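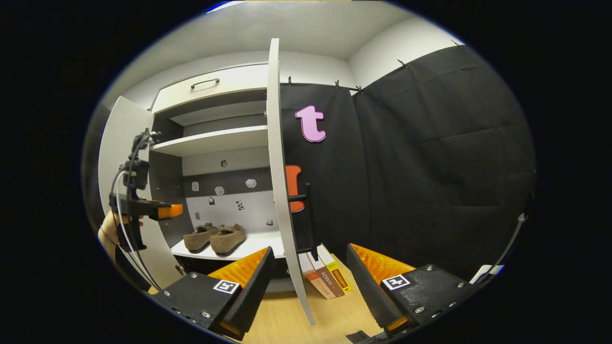
Section 4. Placement and First Use

The Trindarix Clelel is a rechargeable moisture absorber for closed storage: wardrobes, linen closets, sideboards and similar furniture. It contains a sealed bed of drying beads and has no fan, so it works only on the air that reaches its vents. Choose the compartment before you choose the spot. In a wardrobe with a drawer at the top and open shelves under it, such as the white one shown with its doors open, the lower shelf is normally the correct location, and brown suede slip-ons like those on it are the kind of item that benefits most. Do not place the unit inside the drawer. A closed drawer exchanges very little air with the rest of the cabinet.

4.1 Before placing the unit

1. Remove the unit from its bag. The beads begin to take up moisture as soon as the bag is opened.
2. Check the indicator window. Dark blue means the beads are dry. If the window is pink, charge the unit first (see 4.3).
3. Wipe the shelf with a dry cloth and let any cleaning product evaporate fully.
4. Look for standing water, mold or soft spots in the back panel. Repair these before using the unit.

Note: The Clelel is sized for a single wardrobe of up to 2 doors. For wider furniture, use one unit per compartment.

CAUTION: The unit is not a remedy for a leak. If the wall behind the furniture is wet to the touch, move the furniture and have the wall inspected.

4.2 Placing the unit

1. Set the unit upright on its feet with the vents facing the middle of the compartment.
2. Leave a gap of 2 inches on every side. Clothing, boxes and shoes must not touch the vents.
3. Where the shelf is not level, fit the adhesive pad supplied in the accessory bag under the rear feet.
4. Close the doors. If a door does not close completely, adjust the hinges first. The unit will otherwise draw moisture from the room and fill early.
5. Keep the doors closed for 17 hours before judging the result. Opening them briefly to remove an item does no harm.

Note: Leather and suede should be brushed clean and left in open air overnight before they go into a treated cabinet. Keep them at least one hand's width from the unit. Leather that dries too quickly may stiffen.

Note: Do not hang the unit from a garment rail. The hanging version is sold separately as the Ullum and has a different bead cartridge. The cartridges are not interchangeable.

CAUTION: Do not use scented sachets, mothballs or cedar oil in the same compartment. Their vapors coat the beads and shorten their life. Plain cedar blocks without added oil are acceptable.

4.3 Charging

Charge the unit when the indicator window has turned pink across its full width. A window that is part blue and part pink shows remaining capacity. In a heated home a full charge lasts some 7 weeks. From November until spring, in an unheated bedroom or against an outside wall, check the window more often.

1. Take the unit out of the furniture. Never charge it inside a closed space. It releases the collected moisture as warm vapor.
2. Stand it upright on a hard surface, clear of curtains and paper.
3. Fold out the plug, or connect the Vestergaard extension lead supplied with the unit.
4. Insert the plug in a wall outlet. The amber light comes on.
5. Leave for 17 hours. The amber light stays on as long as the unit has power and does not indicate that charging is finished. Check the window instead.
6. Unplug the unit, let it cool until the housing can be held comfortably, and return it to the shelf.

WARNING: The rear grille becomes hot during charging. Keep children and pets away from it. Do not cover the unit.

CAUTION: Do not charge in a bathroom or laundry room. The beads cannot dry properly in humid air.

4.4 If results are poor

Window turns pink within days: A door is not sealing, or damp items have been put away. Check the door gap along its full height and remove anything that is not fully dry.

Window stays blue, cabinet smells musty: The vents are blocked or the unit is in the wrong compartment. Move it to the lowest open shelf.

Window stays pink after charging: Charge once more in a drier room. If there is no change, replace the cartridge as described in Section 7.

Moisture on the back panel only: Pull the furniture away from the wall by 4 inches. Do not add a second unit until this has been done.

Manual revision: September 9, 2026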